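July 15, 2020

3 min read

Started the gripper comparison again this morning after yesterday's mess with the logs. Fouzia Bhutto had already cleared the old runs off the Kevberg machine, so I only had to set the seeds and go. The plan is the same as before: two grippers, one arm model, one controller, same kitchen layouts. Change the gripper and leave everything else alone.

The Tekov gripper went first. It has the wider pads and a slower close. I ran 351 trials before lunch and it held on 334 of them. Most of the misses were on the small round items near the back wall, where the wrist has to fold over and the controller slows down so much that the trial times out. I don't count those against the gripper, but I left them in the table for now. Čestmír will want to see them.

The Ham gripper was worse than I expected. Same 351 trials, 278 held. The fingers are narrower and they do fine on flat things with edges, but on anything oval they tend to squeeze it out sideways. I slowed the close speed twice and saw no real change. Then I raised the friction value on the fingertips and it got better right away, which only tells me the number I was given for the friction may be wrong. Wrote to Cestthorpe to ask where it came from. No answer by five.

Čestmír Hrnčiar called in the afternoon. He thinks I should be testing position control against impedance control before I say anything about the grippers. He may be right. The position controller is stiff, and when the fingertips come down a little low they press into the counter and the whole arm shivers. We agreed I would do a short set with his controller tomorrow and leave the long one until he has fixed the gains.

Spent the last two hours on approach poses for the kitchen layouts. I had been starting the arm too high and wasting steps on the way down. Now it starts with the fingertips pointing down over the avocado-like fruit, and the toaster is close enough that a bad turn of the wrist should show up quickly.

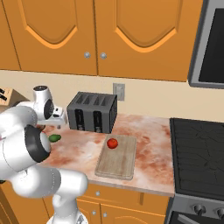
Also moved the second camera view. The old one was too far to the side and I could not judge finger height from it. Fouzia says the wrist view is enough for the policy and she does not care what I look at, but I care, because I am the one sorting the failures at night.

Queue for tonight is 1,000 trials, split evenly, with the friction value put back where it was. Disk has room. Need to remember to turn off video saving for the successes.

Home by eight. Rice and eggs. Must call the dentist tomorrow.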